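Home Units Student Work Reports Contact

Selling Film Posters Online: How Product Descriptions Affect What Buyers Choose

Danica Rusnák
Second-year project, Retail and Merchandising
Last updated: November

Background

Tusness is a small online shop that sells film and television merchandise, mainly posters, mugs and badge packs. I did my placement there and was asked to look at the wording on the poster pages. The owner felt that too many posters were being sent back, and that the most common reason ticked on the returns form was "not what I expected".

Most of the wording came straight from two suppliers, Clutetti and Hrubý. Clutetti sends a full paragraph for each poster, usually about the film and its characters. Hrubý sends a title, a size and one line on the paper. Neither supplier says whether the colours are close to the original cinema poster, and neither mentions borders.

Method

I exported the poster listings from Tiltis, the stock program the shop uses. There were 1,463 listings, including some that had been out of stock for a long time. I removed duplicates by hand where the same poster appeared under both suppliers.

From what was left I picked 100 listings and rewrote half of them. The new wording followed a set order: size in centimetres, portrait or landscape, paper finish, border or no border, then a sentence or two about the film. The other half kept the supplier's text. Prices and photos stayed the same on both.

I also asked customers who phoned or emailed during the trial whether they had read the description before ordering. This was informal and I did not keep it up in the busy weeks, so it is reported only as background.

Results

Returns were lower for the rewritten listings. The gap was clearest for the large landscape posters, where buyers had often assumed they would fit a standard portrait frame. For the small posters there was very little difference between the groups.

Sales did not change much. One science fiction poster sold well during the trial, but a sequel had just been announced and I have left it out of the comparison.

Several customers said they looked at the photo and the price and skipped the rest. Those who did read the text mostly wanted the size. A few collectors asked about the printing and whether the poster was licensed, which the new wording did not cover. 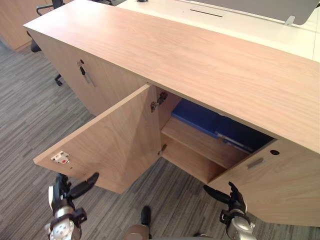
Clutetti's paragraphs caused another problem. They were written for more than one product, so the same text about a film's heroes turned up on a poster that showed only the villain. I found this on several listings and changed them at the end of the trial, once it could no longer affect the figures.

Limitations

The trial ran for a short time in one shop. I chose the listings myself, and I tended to avoid the very obscure titles, so the sample is not random. Rewriting each description took around 2 minutes when the supplier had given the measurements, and a lot longer when I had to unroll a poster and measure it.

Recommendations

Tusness should put the size and orientation on the first line of every poster page, starting with the large formats. The supplier's paragraph can stay underneath if it matches the artwork. Tiltis already has a spare field that could hold the border information, and it would export with the rest of the listing.

Hrubý has been asked to add paper finish to its product sheets. At the time of writing the shop was still waiting for a reply.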